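Kinthorpe Robotics Board > Teleop and Teaching > Sim kitchen, thin stem grasps

Monday, March 19, 2018

stulness_dan
Anyone here collecting demos in sim kitchens by remote control? Need a sanity check. I've got 60 demos done for pick up and set down, driving the arm with a 6 axis mouse, and the thin objects are killing me. Wide stuff fine. Anything with a stem I end up going in from the top, stop, wiggle, back off, wiggle again. Then the policy learns the wiggle. Great.

Wrist view from one of them, fingers either side of the stem. From this angle I can't judge depth at all. 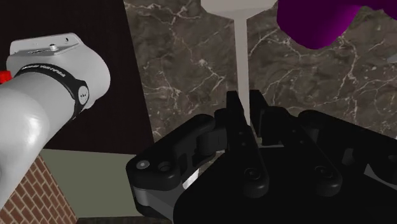 Wrist cam, pedestal thing, before closing

Do I throw out the hesitant ones or keep everything? Boss wants 3,000 total by June so not keen on throwing out.

mtapia
Throw them out. Had the same thing at Zundstead, we trimmed pauses with a script and it helped some but the back-and-forth stayed in there. You can't trim a wiggle.

Also why are you driving off the wrist view only? Put a side view next to it.

giraldo_fan
Disagree w/ mtapia. Keep the messy ones. If every demo is a clean straight line the robot has no clue what to do when its a centimeter off. Your corrections are the useful part.

mtapia
Corrections yes. Dithering no. A correction goes somewhere. He's describing stop, wiggle, back off, same spot.

giraldo_fan
and who's labeling which is which, you? on 3,000 of them?

mtapia
Whoever drove it. Hit a key at the end, good or bad. Takes a second.

stulness_dan
ok the key thing I can do today. Side view - I do have a room camera, just never had it up while driving. Pulled one from the same kitchen. Different object in the gripper, the long white tube with red lettering. That one I find easy, long thing, lots to hold. 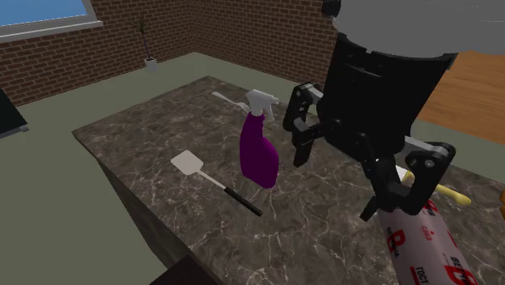 Room cam, tube in gripper, spray bottle right next to the left finger

benchrat
That spray bottle is way too close. Look at the finger by the nozzle. One sloppy move left and it's over. Are you randomizing positions or placing by hand?

stulness_dan
Randomized. Spatula, bottle, the yellow thing, all of it gets dropped on the marble wherever. I toss the start if something's actually touching but close is allowed

benchrat
I'd add a minimum gap then. Half your bad demos are probably you being scared of the neighbor object, not the grasp.

giraldo_fan
no no leave it cluttered. real counters are cluttered. Slow driving near a bottle is correct behavior!!

benchrat
Slow is fine. Start easy and add clutter later is all I'm saying. You don't teach a kid to park between two trucks.

mtapia
+1 to benchrat. And for the stems, try lining up the rotation up high, then come down in one go without touching the twist axis. I lock twist for the last bit. Made a huge diffrence for me.

stulness_dan
locking twist, hadn't thought of that. Is that in the Giraldo driver or did you write it

mtapia
Wrote it. About 20 lines, will post tonite if I find it. - Marisol Tapia

stulness_dan
Thx. Going to redo the stem ones with both views up and the lock on, leave the clutter alone for now. Sorry benchrat

benchrat
your funeral. post the numbers, want to see good/bad split with the bottle near vs far

giraldo_fan
same, and dont delete the old 60, put them in a seperate folder. You'll want them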